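Household chore robots

Household chore robots are machines meant to do everyday work in homes and small workshops, such as tidying, sorting and washing up. Floor cleaning is already common, but work that needs hands is still mostly at the research stage.

Sorting

Sorting objects into bins is a usual first test. The Plotia task list, published by Harsh Shukla and Si-eun Cheon in March, contains 90 chores, and sorting is the basis of nine of them. Two arms are often used, so that each one can reach a different part of the table. Cups with lids are considered difficult – a weak grip lets them slip and a strong one bends the wall.

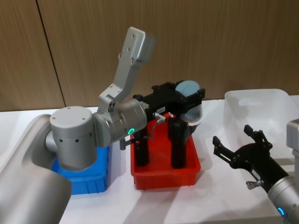
Present limits

In a trial at the Carrasco workshop, Benjamín Riquelme recorded 514 attempts at clearing a table. He wrote that the machine was slower than a person in all of them, and that it needed help whenever objects touched each other. Soft things, for example towels, remain harder than rigid ones.

See also: Plerkon gripper; Zerar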